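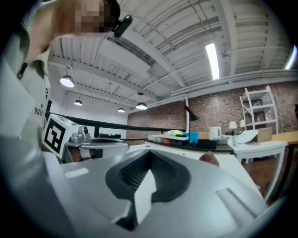
Thread last edited: September, 9:40 pm

Dome pendants vs strip lights over white work tables

hegde_m
ok so moving the packing tables into the unit next month. corrugated metal ceiling, exposed beams, pipes all over. dome pendants same kind as in my pic. tables are white and I'm getting shadows from my own arms on everything. swap for strips or live with it?

tablesaw_ken
strips. every time. domes are for coffee shops

Varghese
disagree w/ ken. domes are fine, hang them lower or move the table. whats the table top, gloss or matte? gloss white will kill your eyes under strips

hegde_m
no idea, came with the place. has a gray grommet hole in one corner, thats all I can tell you. one more pic, sitting down

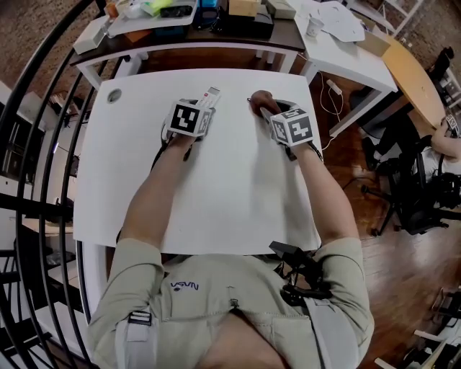

small box in left hand, dark wood desk across from me

Varghese
shadows look soft to me. wouldnt spend a dime

tablesaw_ken
soft NOW. try reading a label at 6pm in winter. I put in Jesodeck strips, 180 each, 3 of them, zero regrets

shobha_h
thats my sister lol. Malathi forget the lights, clear that wood desk first!! tray or lid or whatever, cardboard box, a case, that yellow green thing. all of it needs a shelf

hegde_m
Shobha the desk is STAGING. white table stays clear for packing, stuff waits on the wood one. its a system

shobha_h
its a pile

pegboard_pat
get a Zestudberg rail for the back of the desk, small boxes go up there. also somebody tie up that white cable hanging off the other table, you'll catch a foot in it

hegde_m
cable yes fair. rail maybe. quote for strips came in at 554 with fitting so lights are a no for now

tablesaw_ken
554?? fit them yourself

Varghese
to a metal deck, up a ladder, dont listen to him. clip lamp on the table edge, see how you go

hegde_m
ok trying teh clip lamp. will post back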